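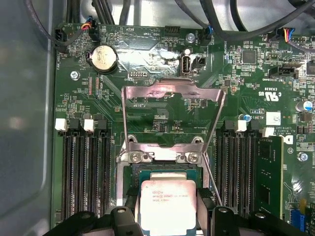

Removing a processor from its socket: the spring project of the robotics club

In the last issue we wrote that the club was looking for a new project after the line-following cars. We have found one. Since February the members of the Tavside robotics club have been teaching a robot arm to work on a server motherboard, and the first task we chose is to take a processor out of its socket and put it down on a tray.

The idea came from the repair class at Hesanden, which takes apart old office machines and sorts the parts that can be used again. The students there do this work by hand and they do it well. But it is slow, and the processors are the part where most damage is made. The pins of such a socket are very thin. If a processor is dropped back on them at an angle, even from a small height, some of them bend, and the board is then good only for practice. We got several boards of this kind from the class, and for us they are ideal.

The motherboard stays in its metal chassis during the work. At first we wanted to take it out and screw it onto a plate of wood, so that the arm would have free space on all sides. After some discussion we decided to leave it where it is. In a real repair shop the board also sits in a case, with cables lying over it and memory slots standing close to the socket on both sides. The fingers must come down between these things and not push against them. It made the first weeks harder, and two of our members still think it was the wrong decision.

How the work is divided

The club meets in room 3146 in the evening. We are divided in three small groups. One group takes care of the fingers of the gripper. Another one writes the program, which we call Drelis. The third group prepares the boards, moves the arm by hand through the task and writes down in a notebook what went wrong. Every member changes group after four weeks. This was a request from the younger students, who were afraid that they would only hold screws for the whole semester.

The board group opens the retention hardware before each attempt. The arm does not do it yet. The lever needs to be pushed down and a little to the side at the same moment, and then it comes up with some force. We tried it once with the arm at low speed and the fingers slipped off the end of the lever. For now we do this step with our own hands, and we hope to return to it in the fall.

Then the arm moves over the socket, turns the gripper until the fingers are parallel to two sides of the processor, and goes down. This turning is more important than we expected. When the angle is wrong by a few degrees, one finger touches a corner before the other finger touches anything, and the processor is pushed in its seat. The program group spent most of March on this point. Their present solution is to stop a short distance above the socket, look again through the wrist camera, correct the angle, and only then continue.

After the grip the arm lifts straight up by 94 millimeters. We measured this height from the tallest part near the socket and added a margin for the cables. Only when the arm is at this height is it allowed to move to the side. It is a simple rule and it has saved us many parts.

What is difficult

A processor is a small thing with smooth metal on top, and it offers only very little edge to hold. Our first fingertips were too thick. They covered the edge of the processor from view, and it was not possible to see in the camera if they touched it or if there was still a gap. The finger group now makes narrower ones and tries different coatings on the inner side. Rubber holds well but it becomes dirty from the old thermal paste. A thin layer of silicone is better at the moment – we will see how long it lasts.

Another problem is the light. The metal lid of a processor reflects everything, and the raised bracket near it gives a shadow which the program sometimes takes for an edge. We have moved the lamps several times. The best result until now was with one lamp from the side and the ceiling lights switched off, but then the people with the notebook cannot read their own writing.
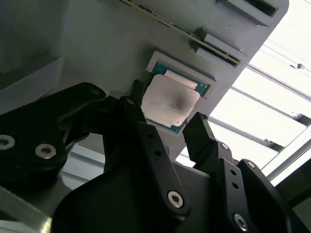 Text and pictures: the project group, Tavside Robotics Club

Money, parts and the open evening

The school gave the club 900 dollars for this year. A large part of it went into the material for the fingertips, new lamps and a better power supply. The tray for the processors is our own work. It is the fourth version, and its pockets are now a little wider at the top, so that a processor that arrives slightly turned can slide into its place. The drawings are in the club folder under the name Imhof, the same as the tray of last year, so please do not delete the old files when you look for the new ones.

We are still looking for old server boards, with or without memory modules. They do not have to function. Boards with bent pins in the socket are also welcome, but please put a piece of tape on the chassis and write on it that the socket is damaged, or we will search for the mistake in our program for a whole evening. This has happened.

Laptop boards are not useful for us, their processor is soldered in most cases.

In June there will be an open evening together with the repair class from Hesanden. Visitors can see the arm at work and can also guide it by themselves through the first part of the movement, down to the stop point above the socket. Parents and younger brothers and sisters are welcome. Please leave food and drinks in the hallway.

New members can join at any time, also now, in the middle of the project. No knowledge of programming is necessary for the board group or the finger group. It is good if you have some patience and do not mind small screws. The list for the safety introduction hangs on the door of room 3146, and the introduction must be done before the first evening at the arm. Students who did it last year for the drilling machine have to do it again – the rules for the arm are different ones.

The next item for the program group is the way back, from the tray into the socket.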